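2022年1月3日(月)

卓上で使える布製分別ボックス「Lins」シリーズ、2月より取り扱い開始のお知らせ

Senow

新しい年を迎え、皆さまにおかれましてはお健やかにお過ごしのことと存じます。暮らしの道具をお届けしておりますSenowは、空き容器の分別をもう少し気軽に、もう少し気持ちよく続けていただきたいとの思いから、布製の分別ボックス「Lins」シリーズの取り扱いを2月より始める運びとなりました。

お正月のあとは、どうしても瓶や缶、ペットボトルがたまりがちなものです。「Lins」は杢調のグレーの布地に濃紺の底を合わせた、お部屋になじむ落ち着いた色合いで、手前に名札を立てておけば、小さなお子さまやお客さまにも入れる場所がすぐに伝わります。

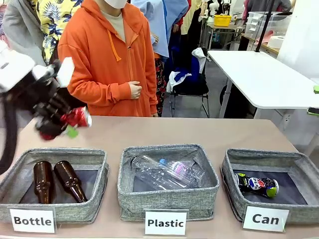
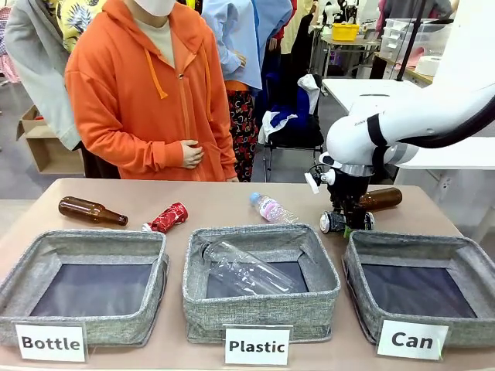 「Bottle」「Plastic」「Can」の名札を添えた、3つ並びの分別ボックス

開発にあたっては、雑貨工房Bidbyとともに258世帯の皆さまからお声を頂戴し、台所の片隅や食卓の上でも扱いやすい大きさを、あれこれと悩みながら決めてまいりました。お忙しいなかご協力くださった皆さまに、あらためて心より御礼申し上げます。

価格は3個組で3,589円(税込)。Skotbridge店では先行して99組をご用意いたします。お近くへお越しの際は、どうぞお気軽にお立ち寄りのうえ、お手に取ってご覧くださいませ。

本件に関するお問い合わせ:Senow 広報担当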